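Stick in the Bin: Teaching by Remote

Hi and welcome to the gallery! I'm Marisol Ledesma, and this page goes with the driving sessions Liesbeth Segers and I have been doing for the Skastness project. We do it all in simulation, with me at a desk working the arm by remote control and Liesbeth watching the recordings and telling me which ones to throw out (she's strict, and she's usually right). A few people asked to see what we look at all day, so I picked out two views.

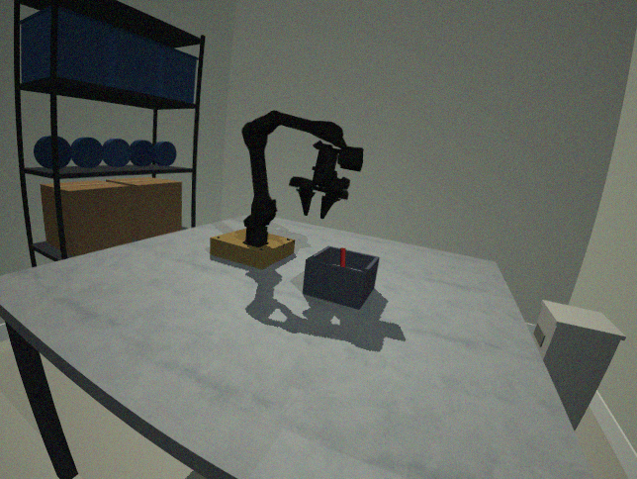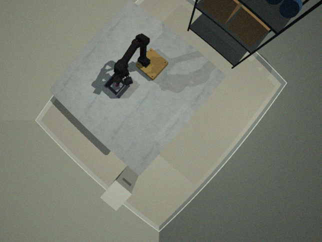

The practice table in the simulator. First picture: gripper open in the air, red stick upright in the dark bin. Second picture: the table from high up, with the gripper over the flat tan board.

I have a real soft spot for the first one. The shadows on the tabletop are a big help when I'm driving, way more than I expected when we started in November. Depth is hard to judge on a flat screen, so I end up steering half by the arm and half by its shadow. Liesbeth thought I was making that up until she took a turn herself!

The high view is the one I switch to when I've lost track of where I am from side to side. It's great for lining up and pretty hopeless for telling how far down the fingers are, so I flip back and forth a lot. My best runs are the ones where I remember to do that before I move and don't go fishing around afterward.

Some notes from the driver's seat, for anyone about to try this:

Go slower than feels natural. The recording keeps every wobble, and whatever learns from it gets my wobbles too.

Pausing to think is fine for you and bad for the demonstration. I plan the whole move with my hands off the controls, then start recording.

We stop after 20 good ones. The day we pushed on to 34 my thumbs were toast and Liesbeth cut nearly all the late ones — I couldn't even argue.

If you bump the bin, reset and go again. I used to try to rescue those runs and they were never worth keeping.

The Rendex people wrote to ask if I'd tried guiding a real arm by hand, just holding it and walking it through the motion. I have, a little, and it's lovely for big sweeping moves. For anything narrow and fiddly I still like the controls better. Liesbeth feels the opposite way, so we'll each do a set and compare.

More pictures when we've got them. Page last updated April 8, 2023.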